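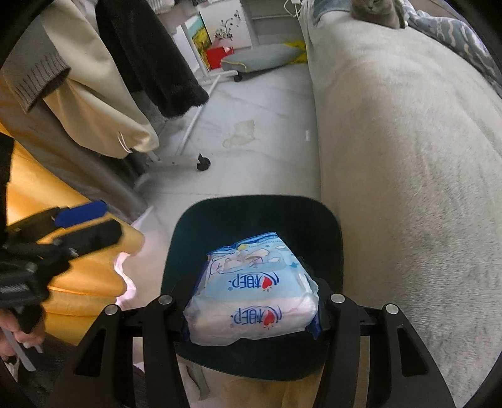

The tide gauge at Beltport stood in a steel well at the end of the north pier, and Mansa Bonsu had been sent to find out why it was three centimeters wrong.

She arrived on the morning ferry with a level, a folding staff and the maintenance log, which ran to 3581 entries. Most of them were one line long. The float had been cleaned, the pen had been replaced, the clock had been set forward by a minute. The handwriting changed every few years. The last 13 years were all in the hand of Natanael Falcão, who had retired in August and moved two streets back from the water.

The survey took two days. She started from the brass mark on the customs house, ran a line of levels down Runduvgate to the pier, and ran it back again. The misclosure was 3 millimeters, within tolerance. The gauge zero sat 31 millimeters above where the log said it was. She checked the staff for wear and repeated the last section. The result was the same.

The office in Pranell wanted a cause. Iddrisu Annan called twice to ask whether the pier had risen, and she told him that piers on timber piles did not rise. He asked whether the customs house had gone down. She said she would look.

There was a second mark, listed in the oldest volume of the log, cut into the sill of the Hourani warehouse. It had been painted over. She scraped it clean with a putty knife, set up the level in the loading bay, and took eight readings. The warehouse and the gauge agreed with each other. The customs house was low.

She wrote this down and went to see Falcão.

He let her in and read her figures at the kitchen table, standing up. He had known for years, he said. The customs house had been settling since they dug out the basement. Each spring he had leveled from the warehouse, worked out the difference, and added it to the readings by hand before he sent them in.

"It isn't in the log," she said.

"It was in a notebook."

"Where is the notebook?"

He went upstairs and was gone for some time. She heard drawers. He came down with a gray book held shut by a rubber band and put it next to her figures. Each year had a page, and each page had one number on it, underlined. The last was 31.
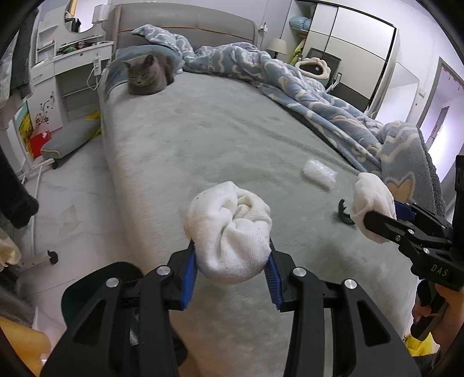 Comfort Akpalu wanted to know, when Bonsu called the office that evening, which set of readings was now the official one. The corrected series had gone into the harbor charts. The raw series had gone into the archive - and the new gauge, since August, had been sending raw.

"The corrected one," Bonsu said.

"On whose authority?"

Bonsu looked at the gray book. She said she would put it in the report, and asked how many appendices she was allowed.

In the morning she carried the level back to the warehouse sill and began the line again, booking every reading in ink. Falcão held the staff. He kept the bubble centered without being told, and at each turning point he waited until she had finished writing before he moved.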